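Bring back the shoe store measuring stool

The last shoe store in Stunbridge closed in December. It had been on the same corner for 80 years, and for most of that time you could walk in, sit down, put your foot on a cold metal plate and be told your size. I bought my school shoes there, and later my kids' shoes.

Now we order. I have nothing against ordering. I do it for printer ink and dog food. But feet are not all the same shape, and a number on a website is a poor guide to what will fit. My left foot is half a size bigger than my right and wide at the front. The man at the old store knew that after one visit. The website asks me every time if I would like to try the next size up.

So people buy two pairs and send one back, or three and send back two. Last spring I kept a record for my own household of four. We ordered 16 pairs of shoes and returned nine. Each return meant a label, a roll of tape and a drive to the drop-off counter on Olmedo Street, where the line is out the door by 5 p.m.

Stores will say that returns are free. They are paid for in the price of the pair you keep, and in your Saturday errands.
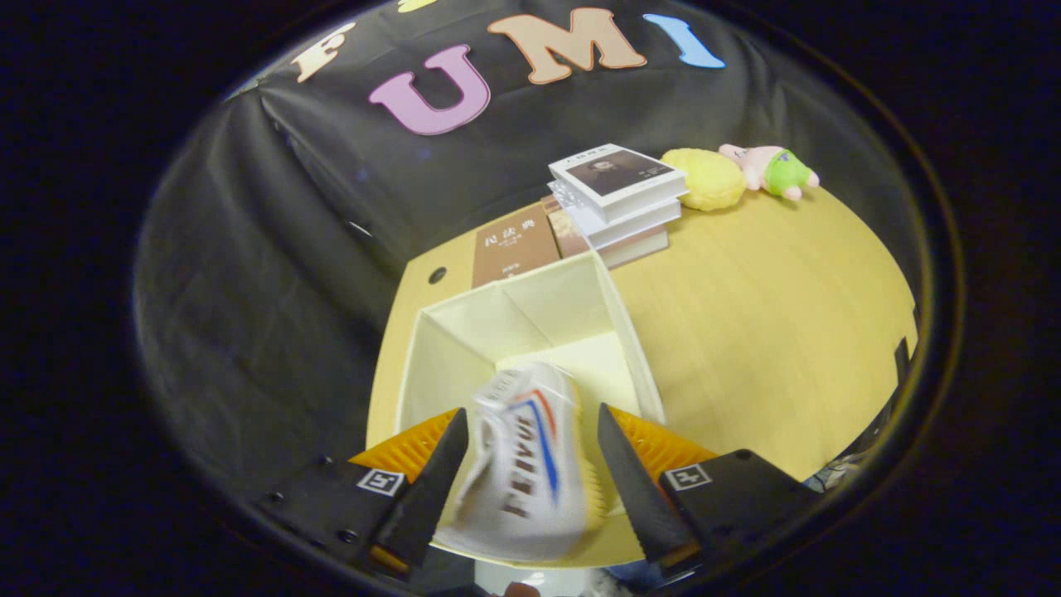

The pairs we kept were not all good ones either. My son wore a tight pair for 2 months before he said anything – kids will do that. A clerk pressing a thumb on the toe would have caught it in seconds.

I don't expect the old store to reopen. The rent alone would sink it. But the town could let a fitter use a room at the library one afternoon a month, and the big sellers could help pay for it, as they would get fewer boxes back. I would pay a few dollars to sit on that stool again.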